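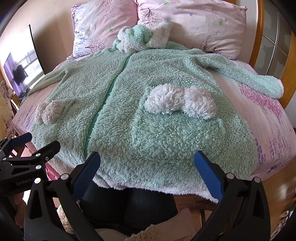 On m'a objecté, à la fin de la séance précédente, que l'obturateur central n'avait aucun avenir dès lors que le boîtier acceptait des objectifs interchangeables, et qu'il était donc inutile d'y consacrer un cours entier. L'objection est recevable pour le 24 x 36 d'après-guerre. Elle l'est beaucoup moins pour les appareils pliants et pour le moyen format, où l'obturateur central est resté courant.

Histoire des appareils photographiques
Séance 4 : obturateur central et obturateur à rideaux
Version du 25/02/2022

1. Rappel de principe

L'obturateur central est formé de lamelles métalliques logées dans l'objectif, près du diaphragme. Elles s'écartent à partir du centre, restent ouvertes le temps voulu, puis se referment. Toute la surface du film est exposée en même temps.

L'obturateur à rideaux est placé juste devant le film. Un premier rideau découvre la fenêtre, un second la recouvre. Aux vitesses élevées, le second part avant que le premier soit arrivé, et c'est une fente qui balaie le film.

2. Conséquences pratiques

Vitesse maximale : les lamelles doivent s'ouvrir, s'arrêter et repartir en sens inverse. Le modèle pliant d'Eltitz plafonne ainsi au 1/300 s. Avec des rideaux, il suffit de réduire la largeur de la fente pour aller plus loin.

Flash électronique : l'obturateur central se synchronise à toutes les vitesses. Avec des rideaux, il faut que la fenêtre soit entièrement dégagée au moment de l'éclair. Sur l'Astolus à rideaux de toile, la limite est au 1/40 s, valeur gravée en rouge sur le barillet.

Déformation : la fente n'expose pas toutes les parties du film au même instant. Un sujet rapide peut donc apparaître étiré, comprimé ou penché, selon le sens de son déplacement par rapport à celui des rideaux.

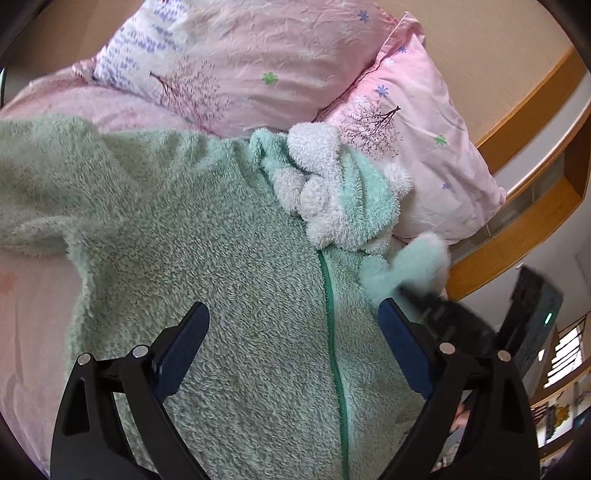 Vêtement en polaire vert pâle, fermeture à glissière verte.

3. Le cas Matar

Matar a d'abord acheté ses obturateurs centraux chez Holteck, montés tels quels derrière un objectif fixe. Quand la maison a voulu proposer un téléobjectif, deux voies s'offraient à elle : un obturateur dans chaque objectif, solution coûteuse, ou un seul obturateur solidaire du boîtier, derrière une monture à baïonnette. Elle a choisi la seconde. L'ouverture de l'obturateur limite alors le diamètre du faisceau, d'où une gamme restée courte et peu lumineuse aux longues focales.

Les 37 premiers boîtiers se reconnaissent à l'absence de prise de synchronisation. Ne pas les confondre avec les exemplaires dont la prise a été retirée lors d'une réparation : le cuir présente alors une pièce rapportée.

4. À préparer pour la prochaine séance

Relire les paragraphes 1 et 2. Relever, sur la notice Astolus distribuée en cours, les vitesses utilisables au flash et celles qui demandent un pied. Les appareils de démonstration seront sortis sans film. Sur les modèles à rideaux, armer avant de changer la vitesse.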